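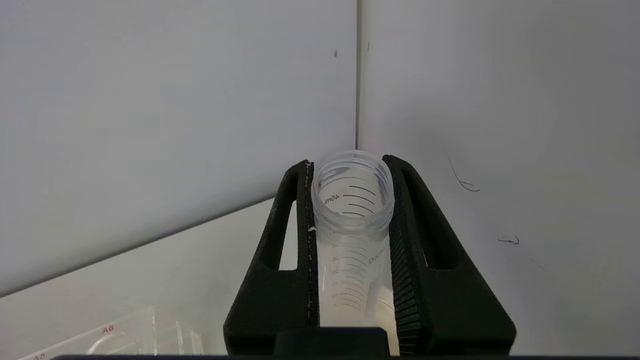 Galtthorpe Robotics Society: notes from the spring term

The society has now completed its first full term in the teaching laboratory on the second floor, and I have been asked by several members to set down where the tube-handling project stands. What follows is a personal account and should not be read as the official report, which Garba Nwankwo is preparing for the department.

The task

The project began in January. Our arm, known to members as Birard, is required to take a conical centrifuge tube, keep it upright with the mouth open, and place it at a labelled position in a clear rack. The tube must not be squeezed out of shape, and it must not turn in the grip. Members who joined late in the term should note that the second condition has proved the harder of the two.

Fingers

We compared three sets of fingers. The first were smooth and were withdrawn after a single evening. The second held well but were too wide to enter the rack. The present pair have a window cut through the body of each finger, and a ribbed surface on the gripping face of one of them. Zbigniew Michalski drew the windows to save weight, and they have also made it easier to check the tube from the side.

Trials

Over 400 attempts were recorded before Easter. Eetu Manninen kept the log and has asked me to remind members that an attempt stopped by hand is still an attempt and must be entered. The most common fault was a tube set down at a slight lean, which then caught on the edge of its hole. Lowering the last part of the movement at half speed reduced this considerably, although the cycle is now slower than I would like.

The printed graduations caused some trouble for the software group. Marks on the far wall show through the plastic in reverse, and our first reader accepted them as text. Waldemar Kalinowski has rewritten that section, and the reader now discards mirrored numerals before it attempts anything else.

Next term

We have entered the Grinduvari student meeting, where teams of 4 will be given a rack they have not seen before. Practice sessions will be held on Sunday afternoons. Members wishing to be considered should write to Ryszard Zawadzka, stating whether they prefer the mechanical or the software side. The laboratory key must be returned to room 903 after each session.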